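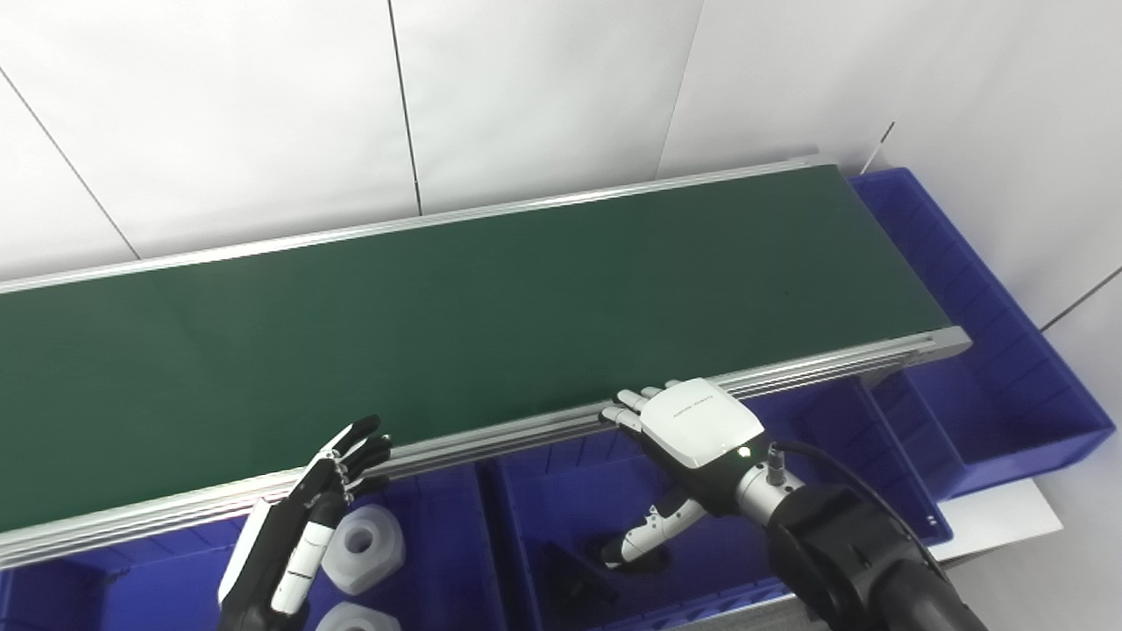
Buying Space: Notes for Week Five
Posted January 2019 by the course tutor
6 min read

Last week we covered what an ad should say. This week we cover what it costs to say it, a subject on which media sellers are charming and vague. Bring a calculator to the seminar. The one on your phone is fine.

1. The rate card

A rate card is a list of prices that a publication would like to be paid. Treat it the way you treat the price on the back of a hotel room door. Somebody, somewhere, has paid it, probably during a trade fair.

You still need to be able to read one. The usual entries are size (full page, half, quarter, strip), position (inside front, outside back, facing editorial, "run of book") and frequency (one insertion, three, six, twelve). Run of book means they put you where you fit. If your ad ends up opposite the obituaries, you agreed to it.

Look for the small type at the bottom. Most of the real information lives there: copy deadlines, cancellation terms, the surcharge for a guaranteed position, and whether the price includes artwork. It usually doesn't.

2. Circulation, readership and other optimistic numbers

Circulation is how many copies go out. Readership is how many people are believed to look at them. The second number is always bigger, on the theory that copies get passed along. Trade magazines do get passed along. They also get used to level tables.

Ask three questions of any circulation figure. Who checked it? How many copies were requested by the person receiving them? How many went to addresses that match your customer?

Our running case is Voltow, a small maker of replacement parts for packaging lines, which is choosing between two monthly trade titles. Dabbas goes to 3177 named readers, nearly all of them in plant maintenance. Grekeck prints far more and hands out a good share of them at exhibitions, in the tote bag with the pen.

3. Cost per thousand

Divide the price by the circulation and multiply by 1000. That gives you the cost per thousand, written CPM, the M being a Roman numeral that has survived in advertising for no good reason.

Voltow has been quoted $155 for a quarter page in Dabbas. So:

155 / 3177 x 1000 = $48.79

By consumer standards this is a shocking price. By trade standards it may be a bargain, and the difference is the whole point of this session. A thousand maintenance engineers are worth more to Voltow than a thousand people who happened to be walking past with a tote bag. Work out the cost per thousand of the readers you want and see how the ranking changes. Sales reps will have done this already and will show you whichever version flatters them.

4. Frequency

One ad is a donation. Readers skip pages, go on vacation, and lose the issue under other issues. Most titles will drop the price for a series, and a modest ad that runs six times will generally serve a small firm better than a full page that runs once and gets framed in the lobby.

Two cautions. First, check whether you can change the artwork between insertions without a fee. Second, find out what happens if you cancel halfway. Under a "short rate" clause the publisher recalculates everything at the price for the number you really ran, and sends you a bill for the difference.

5. Asking for less

You are allowed to ask. Good times to do it are close to the copy deadline, when unsold pages start to look expensive, and in slow months. July is traditionally dead in trade publishing, partly because the readers are away, so do think about what you're getting cheaply.

If they won't move on price, ask for something else: color at the black-and-white rate, a better position, a line in the newsletter, a listing in the annual directory. Get it in writing. "We'll look after you" isn't a position.

6. Did it work?

Use a separate phone number, web address or offer code for each title. Wirkik, our second case, ran the same ad everywhere with the same number and logged 53 inquiries over the series. A nice result, and quite useless for deciding where to spend next year's money. When callers were asked where they'd seen the ad, several named a magazine it had never appeared in.

For the seminar

Wirkik has been offered a $50 discount per insertion if it signs for the year. List what you would want to know before signing. Then draft a reply to the rep, no longer than one paragraph, polite throughout. Please don't use the word "leverage".

Reading: the media buying chapter in the course pack, minus the section on fax broadcasting.

Contact the course office | Copyright 2019 | Back to top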